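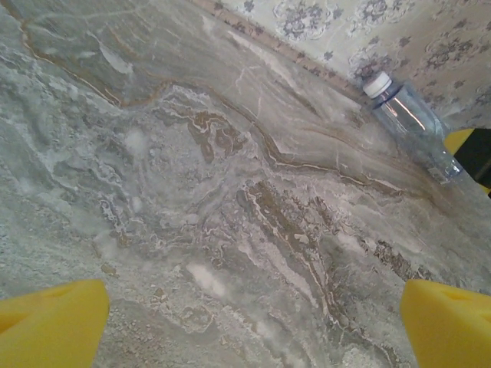

OLTITZ - A two-arm robot built at home by Géza Szekeres has begun practice runs on a marble countertop, the retired machinist told members of the Szénási shared workshop in January.

Szekeres, who started the build 12 months ago, calls the machine Clundum. Its gripper fingers end in chunky yellow pads with beveled tops, and each arm can be run on its own or together with the other. The current exercise is picking up a plastic bottle lying on its side.

"Upright was easy to program," Szekeres said. "On its side it rolls, and then the arm has to go looking for it."

He has logged 2181 attempts so far and plans to publish the full log with the drawings. Parts came to 3439 euros, most of it for motors. The control software, Naron, was written by two other workshop members and is free to copy.

The workshop will host an open evening at 6 p.m. later in the spring - visitors can try the controls themselves.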